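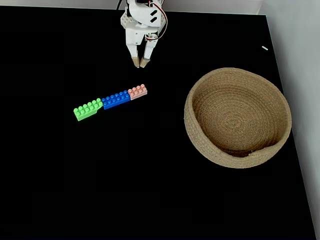 Gripper budget

A gripper budget is the part of a robot purchase plan that covers the hand at the end of the arm, plus everything the hand needs to keep working: fingers, fingertip pads, mounting plate, wiring, fasteners and spares. I keep this entry in our equipment wiki and I've rewritten it more times than I'd like, mostly after getting a number wrong. Feel free to argue with me on the talk page!

Where the term comes from

At Grevach we used to have one line on the order form that said "robot", and everything went under it. That worked until the Clornitz benches were planned, when we had money for the arms and almost none for the hands (I wrote that plan, so I get to complain about it). After that we split the form into arm, gripper, table and objects, and the second line picked up the name.

What it covers

The gripper itself comes first. You can buy one finished or print the parts and add a servo. A printed gripper in white plastic with two parallel fingers is plenty for picking up toy bricks and dropping them in a basket, and I'd start there for any sorting bench. Finished units cost more up front but arrive with a manual and somebody to call - worth a lot if your team is small.

Then there are the pads. I budget for these separately because they're the part you touch most and think about least. Our Kimaro bench gets 16 spare pads in its first order. That sounded silly to me when I first typed it in, and I've since stopped trying to trim it.

Wires and fasteners go on the same line. Please don't leave them under "misc". If your servo wires loop out from the side of the housing, allow for a spare set in the right length, and a bag of the small screws too. They're cheap, and waiting a week for them is maddening.

Sample figures

These are from the Kimaro plan, in dollars, for one bench with one arm. The arm isn't included.

Gripper, printed parts and servo: 217
Spare fingers, pads, wires and screws: 100

A finished gripper for the same bench was quoted at 492, before spares. We went with printed. Mesinard, our other site, took the finished one, and they're happy with it, so I won't pretend there's a single right answer.

Print time isn't in those numbers. We already had the printer and I never worked out how to charge for it fairly. If you have to buy a printer as well, the whole comparison changes and you should probably do it over from scratch.

Table and objects

Strictly speaking these belong to other lines, but they push the gripper choice around so much that I always plan them together. Big plastic bricks with studs on top are forgiving. A row of three joined end to end is a different job from three single ones, so write down which you mean before you pick a finger opening. (I've seen a plan that just said "bricks, assorted". No!)

For the target container we like a wide, shallow rope basket with a low wall. A deep bin means longer reach and sometimes longer fingers, and then you're paying for it on the gripper line. A flat black tabletop is our usual choice, and bright colors are easy to pick out against it.

When to order

Gripper parts go in with the arm order or a little before. I send ours in December, with the fingers and pads on the first sheet and the basket and bricks on the second. Spares get reordered when half the pads are gone, whatever month it is.

See also: arm budget; bench layout; pad replacement log; printer hours (page still a stub, sorry)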